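Lelloson Kitchen Share: Frequently Asked Questions

Last updated July 2020

Lelloson is a shared kitchen on the ground floor of the Lepik building. Members book it by the hour to cook for markets, small catering jobs or family events. If your question isn't answered on this page, write to Kadri Rozīte at the front desk.

Who can join?
Anyone over 18 with a current food handler card. Bring the card to your first visit so we can copy it.

How far ahead do I need to book?
Two days for a single station. For the whole kitchen we ask for 15 days, and you will need to talk to Kadri first.

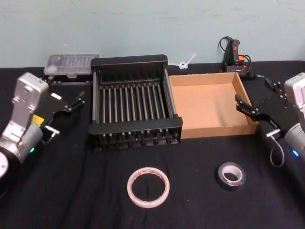
A dish rack on a black-covered table, pale green wall behind.

Can I cancel?
You can cancel online up to the evening before and keep your hours. After that the hours are used up — even if someone else takes the slot.

What if I run over my time?
Check the calendar by the door. If the next slot is open, add it there and we will bill you for it. If it is taken, you have to be out on time, cleaned up and packed.

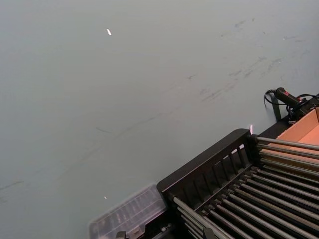
Can I store food between bookings?
Members get one shelf in the walk-in cooler. Label everything with your name and the date. Unlabeled food is thrown out every morning.

Do you supply pots and pans?
Sheet pans, stock pots and mixing bowls are included. Knives are not. The Covar mixer can be used after a short lesson from Tarmo Vasiliauskas. 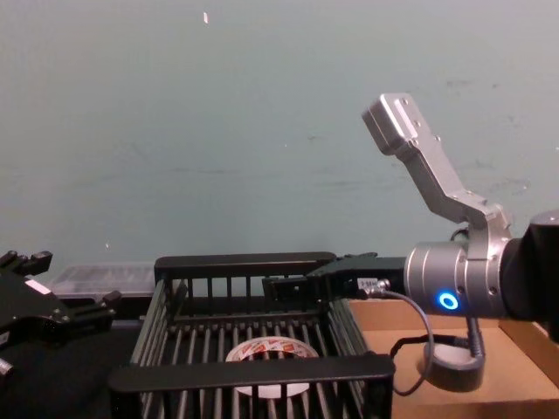 Pale grey-green wall behind the work area.

Who does the cleaning?
You clean your own station, including the floor under it. Wash, rinse and sanitize in that order, and let things air dry. Towels are for hands only.

Air drying takes longer than people expect, so start on the big pieces while your last batch is in the oven.

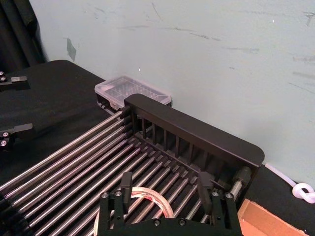
Leave space between plates and stand bowls on their sides. Anything still wet at the end of your slot can stay out for the next member to put away, but please write it on the sheet.

Where do I park?
Use the Fimov lot across the street. There are seven spaces for members. The loading door is for drop-off only.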